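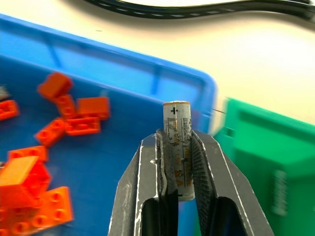 Old batteries with brown spots on the wrapper - keep, test or throw?

Posted by sornen_attic, 10/25/25

Hello to all. I am clearing the storage room after my aunt and I found a big quantity of cylindrical batteries. She kept them in a biscuit tin, in drawers, and also inside flashlights which nobody used since years. I collect everything first in a blue plastic bin so that I can sort it in one place.

Some batteries look almost new. But many are pale gray with the wrapper scuffed and peeling, and the printing is so faded that I can not read the type or the date. The plus sign at the top is still clear on them. What worries me are orange-brown spots on the wrapper, mostly in the lower part. I don't know if this is rust from the tin, or if something came out from inside the battery.

My questions are these. Can I know from the spots if the battery has leaked? Is it worth to test them, or should all of them go to recycling? And how must I store them until I go there? The collection point in Castlow is open only once in a month, and it is 22 kilometers from my house. I have also a multimeter, but I am not very experienced with it.

Thank you in advance, and sorry for my English.

gomik_repairs

Welcome. Your English is fine, mine is also a second language.

First, about the spots. Brown or orange color on a wrapper is often rust. The can of many batteries is made from steel, and when the wrapper is peeling, moisture comes under it. It can also be only dirt that went over from a rusty tin. A leak from an ordinary alkaline battery usually looks different: it is a white or bluish crust, mostly at the minus end. But I would not decide only by color. A battery that leaked a little and was then rubbed against other batteries can look quite clean. So please look at the bottom end of each one, not only at the plus side.

The bigger problem for me is that you can not read the type. If you don't know the type, you don't know what voltage is good. A normal alkaline AA should show 1.5 V or a little more when it is new. A rechargeable NiMH battery of the same size shows lower, and it can be perfectly all right. And if one of them is a lithium-ion cell, it can show more than 3 V, and this kind must never be put in a flashlight made for normal batteries. They are often a bit bigger than an AA, but there are also some of the same size.

My advice is to make two groups. In the first group put batteries with whole wrapper, readable type and no spots. Test these. Set the multimeter to DC volts (the V with the straight line), red on plus, black on minus. Do not use the amp setting, you will make a short circuit! For alkaline I keep what shows more than 1.4 V and use it in a wall clock or a remote control. Be aware that the meter is testing without load, so a weak battery can look better than it is.

In the second group goes everything with peeling wrapper, spots, swelling, crust or unknown type. Don't test, don't charge, just recycle. The wrapper is not a decoration, it is the insulation. When it is open, the metal can may touch something and make a short.

For the storage: put a piece of clear tape over the plus end of every battery of the second group. If you suspect lithium, tape both ends and keep these separate from the rest. A plastic bin is good, a metal biscuit tin is not. Keep it dry, away from the heater, and don't put coins, keys or screws in the same bin. I keep mine on a shelf in the hallway and the bin was there from July until now without problems.

If there is crust, take gloves and don't touch your eyes. Wipe the drawer with a little vinegar on a cloth, then with water, and let it dry. This is for alkaline batteries only.

castlow_resident

Throw them all. A new pack costs almost nothing and a leaked one destroyed my radio.

About Castlow, the opening is until 17:00, but they close the gate earlier if the container is full. Better call before you drive.

sakalauskas_street_60

I agree with the first answer, but I want to add two small things.

You maybe don't need to drive so far. Many supermarkets and hardware stores have a box for used batteries near the entrance. Ask first if you bring a large quantity. When I emptied my father's workshop I came with 500 of them and the store refused, very politely. Then I brought them in small bags each time when I went shopping.

The second thing is the flashlights. Open all of them now, also the ones which still work, and look at the springs. If a spring is green or has white powder, clean it with a cotton swab and vinegar and let it dry with the cover open. If the battery is stuck inside, don't hit it with a hammer and don't drill into it. I give the complete flashlight to the electronics collection in this case.

sornen_attic

Thank you for the help. I made the two groups as gomik_repairs wrote, and the second one is much bigger. I have looked at the bottom ends also, and on several there is white crust, so these I put separate in a bag. Tomorrow I will buy more tape and call to Castlow.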